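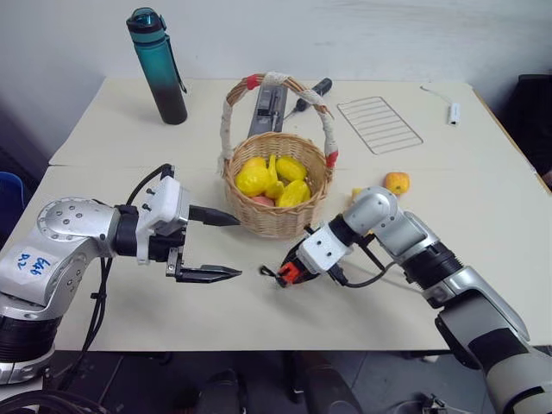
Yao-tsung Kong reckons pointed fingers are a waste of time on anything round, and that I'd have been better off spending the money on wide pads and a second pair of pads for when the first pair wears out. He told me this before I'd even got both arms homed, so I thought I'd put it to you lot.

Posted in: Grippers & End Effectors > Two-arm setups
11 comments - 4 shares

marrowfat_pete
So, the setup. Left arm has the Corico with the black pointed fingers, right arm has the Bistatley with the orange bit on it. Both arms run off the same Policarpio controller, and the job is toy fruit in and out of a wicker basket. I've done a fair few runs with each now and I'm more confused than when I started!

The Corico is lovely for getting down between things. If there's a fruit sitting under the others it'll get a fingertip in where the Bistatley just shoves the whole pile about. But once it has hold of something like the mango, it's only touching in two small places and the mango swings. Slow it right down and it's fine. At normal speed I get the mango on the floor.

The Bistatley holds the mango beautifully and can't find the bottom of the basket to save its life. The housing fouls the handle unless I come in dead straight, and then the elbow is bent over so far that I haven't got much travel left.

Has anyone run these two side by side? And would you match them or leave them odd?

tinsnips
Match them. I had odd grippers on mine for most of last winter and every single thing I wrote for one side had to be fiddled with for the other. Different opening, different tip position, different everything. You spend your evenings on offsets and never get round to the fruit.

oldharrow
Disagree with tinsnips, sorry. People have got a strong hand and a clever hand and they manage. Let the Corico do the fetching and the Bistatley do the carrying. You've already described exactly how you'd split the work, you just haven't believed yourself.

tinsnips
People have also got a brain, oldharrow. Pete has a Policarpio.

marrowfat_pete
Ha. It's been all right, to be fair to it, apart from the handover. That's the bit I can't get to work with odd grippers - the pointed fingers are already gripping round the fattest part of the fruit and there's nowhere sensible for the other one to take hold.

oldharrow
Grip off centre with the Corico, then. Take it nearer the end and leave the middle free. You'll get more swing on the mango but if you're handing over close to the basket it hardly has time to get going.

quillwort
Can I ask about the cables on the left arm? That's an awful lot of slack hanging under it. I had mine like that and it caught on the corner of the bench when the base turned. Pulled the plug half out and I lost an hour thinking the gripper had died.

marrowfat_pete
I know, I know. I keep tying it up and then finding the wrist won't go all the way round. What did you do with yours?

quillwort
Two hook-and-loop straps, one just behind the wrist and one at the elbow, with a loop left between them. Turn the wrist right to its limit both ways before you do up the second one. I wouldn't use zip ties, you'll only be cutting them off again.

sallowfield
I think everyone's being a bit kind about the pointed fingers. I ran a set for up to 1000 picks (I gave up counting properly near the end) and the tips had splayed enough that they no longer met. Small stuff just slipped out. It may have been my fault for closing them too hard, but I did warn the seller and they weren't bothered. Stretch a bit of heat shrink over the tips at least.

tinsnips
Heat shrink makes them too fat for the job he's bought them for.

sallowfield
Thin heat shrink, then.

marrowfat_pete
Right, I've had another go. Tried oldharrow's off-centre grip on the lemon first, being the easiest, and the handover went through nine times before I got bored and moved on to the mango. Mango is not so good. It goes over if the Bistatley is even slightly late closing. I've put a pause in before the Corico lets go and that helped a lot, though it looks daft, both arms just sitting there holding a mango between them.

Haven't tried the heat shrink. Cable is strapped the way quillwort said and the wrist still gets all the way round, so thank you for that one.

I did lift the basket by its handle with the Corico as well, just to see. It picks it up all right but the basket tips towards whichever side is heavier and then everything rolls to that side and makes it worse. Yao-tsung thinks that proves his point. I think it's a basket problem.

tinsnips
It's a gripper problem. Put pads on it.

oldharrow
Try it with the Bistatley steadying the rim before anybody buys any pads. And post your closing force settings for both when you get a minute, I'd like to set mine the same and see whether I get the splaying sallowfield had.

marrowfat_pete
Will do, they're on the other laptop. Probably be later in February, I'm away for a bit.

Tagged: two-arm, fingers and pads, handover, Corico, Bistatley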